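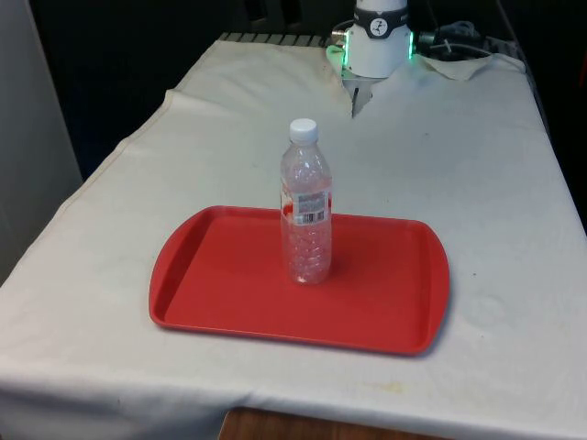 3 min read

Teaching by hand, one bottle at a time

The senior operator at Stistar spends most of her working day moving a robot arm by remote control. She came to the job from a packing line, where she trained new starters, and she says the two jobs have more in common than people expect.

"You show someone how to do a thing and they copy your bad habits as well as your good ones," she says. "The arm is the same. If I hesitate every time before I close the fingers, the hesitation ends up in what it learns."

The project she is on is called Gralero. It deals with everyday objects and short jobs: pick something up, put it down somewhere else, leave it standing if it should stand. Her team has recorded 600 demonstrations so far and wants 800 before anyone retrains the model in June.

I asked why so much time goes into something as ordinary as a water bottle.

"It's light and it's clear and it squashes," she says. "You can't bully it. With a wooden block you grab it any old way. With a bottle you find out pretty fast whether you've been gripping too hard."
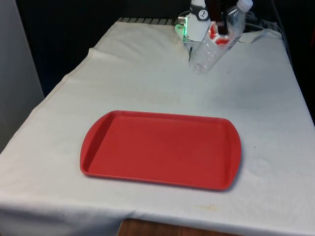

Most of her advice to new operators is about slowing down at the right places. She doesn't mind how quickly they cross open space, but she wants a steady approach and a steady release. With the bottle held on a slant at the back of the table and the red tray well in front of it, the operator has two problems to sort out – the distance and the angle – and she likes them to start on the angle early. "If you leave the turn until you're over the tray, you're doing everything at once. It looks clumsy and it's hard to learn from."

Operators on Gralero began by guiding the arm directly, with a hand on the wrist. They still do that for a first run at a new task. For recorded work they switched to a hand controller, a model the team calls the Fidaveck, mainly so that the operator's own arms stay out of the cameras' view.

"Guiding by hand feels more natural," she says. "You get the weight of it. With the controller you have to watch, and it took me a good fortnight before I stopped overshooting." 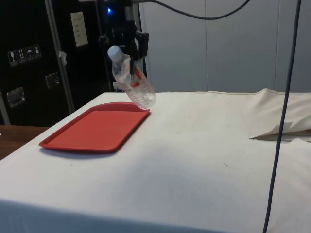 What gets thrown out

A failed attempt isn't always binned. If the operator drops an object, picks it up again and finishes the job, the recording is kept and labelled as a recovery. What she deletes is dithering: long pauses, circling, opening and closing the fingers for no purpose.

Her shifts at the controller finish at 3 pm, and she won't let anyone drive for longer than an hour without a break. She says the tired runs are easy to pick out when you play them back.

The labelling is done in a program called Lashari, which she describes as "fine, a bit grey". Each run gets a start, an end and a short note from whoever was driving.

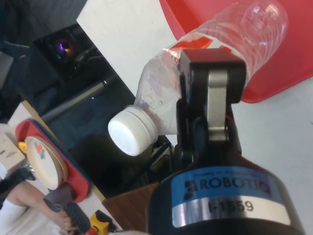

Does an operator need to know how to program?

What matters more is patience and a decent sense of depth. Her team has nine operators and only two of them write code. The rest came from warehouses, kitchens and one dental practice, and they learned the controller on the job.

She would like the next round of Gralero to include things with lids that have to be opened. The team has tried a few jars by hand guidance, and she isn't happy with the wrist motion yet. "We'll keep at the jars," she says. "I've asked for softer fingertips and I'm still waiting on them."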